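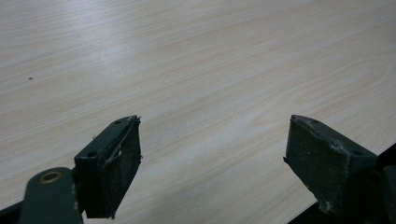
Drummond, Oct 1, 2022
By Sorcha Nisbet

Print this page | E-mail this page

The Claltitz tabletop is supplied by Senico for classrooms, workrooms and shared kitchens. It has a light wood-grain surface in cream and beige, with long, wavy lines of tan running between paler bands. The finish is smooth. Under strong overhead light it will show some glare, and buyers fitting out a room with bright ceiling fixtures may wish to view a sample in place before ordering.

Tops are sold separately from legs and frames. Two sizes are offered, and both fit the Vusberg base. The smaller top is 51 inches long and the larger is 83 inches long. Orders for the larger size are delivered to a ground-floor entrance only, and the customer is asked to have two people present to receive them.

Care

Wipe the surface with a soft cloth and mild soapy water, then dry it. Scouring powder, steel wool and bleach should not be used. Crumbs and grit should be brushed off before wiping. Hot pans must be set on a mat or trivet. Marks left by ballpoint pen should be treated the same day with a damp cloth and a little dish soap.

Ordering

Samples of the surface are sent by mail on request and need not be returned. Schools and public offices may order on account. Requests for samples should be addressed to Ruth Nina, and questions about delivery or existing orders to Ross Pringle, at the Drummond office. The price list was last revised in May.

This site uses cookies. By continuing to browse, you accept their use.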